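4.2 Clearing and making a bed

Bed work was the task the Zein home set handled worst in our May trials, and we return to it in this section. Cloth has no fixed shape, and a model that lifts a cup well may still pinch air when asked to lift a shirt. We used 32 demonstrations per task, made by a person holding a pair of grippers over a bed with a plain sheet and a dark-blue cloth on it (Figure 6).
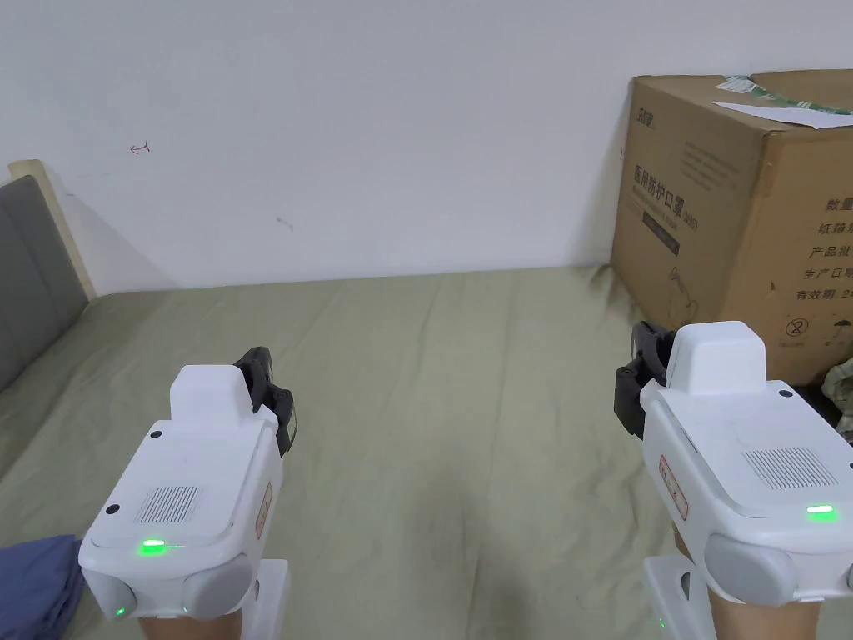

Figure 6. Bed task, both grippers held over the sheet.

4.3 Results on cloth

The Flesora policy finished the fold in four trials. Most failures came at the first grasp, where the jaws closed above the cloth or caught the sheet as well. The view from the gripper takes in a good deal besides the task, including bedding, boxes and a phone.

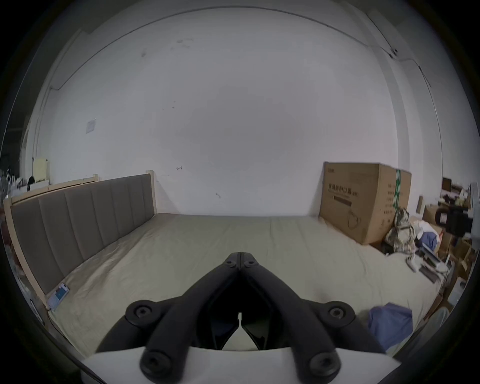

A reviewer at Clumurano asked whether a fold that takes nearly 6 minutes should be called a household skill at all. We report time and success separately for this reason. Tidying was harder still, as soft and rigid things lie close together and each needs its own grasp. A plaid shirt, a game controller and some cables share the bed in the third view.

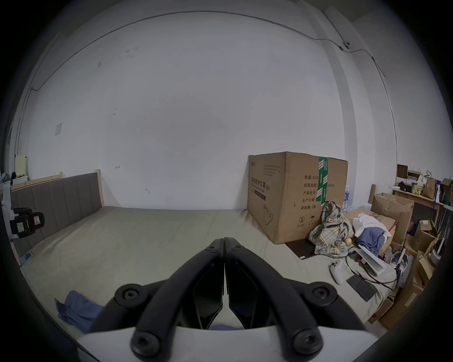
One of the Plelex annotators remarked that people at home would accept a slow machine but would not accept having to finish its work. By that measure neither of the 2 tasks is ready for use without a person nearby.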